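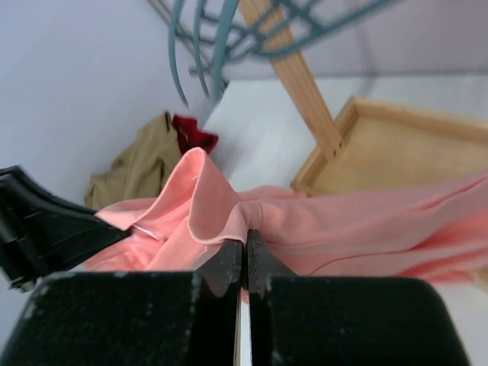 Participants wanted: open day, Brundwood, November

Clilter needs 14 adults to try two-arm teleoperation. The task is putting garments on hangers at a small clothes rack. Sessions last some 9 minutes, in groups of 2. No experience required - instruction is given on site.
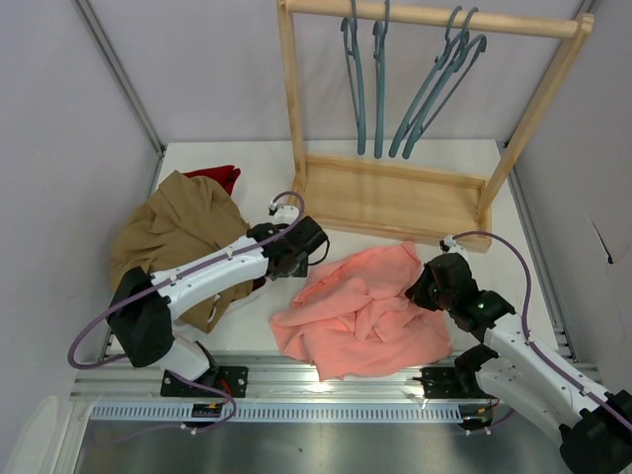

Stavros Milošević asked whether left-handed people may apply. They may. Write to the Clilter desk and state a preferred time, morning or afternoon.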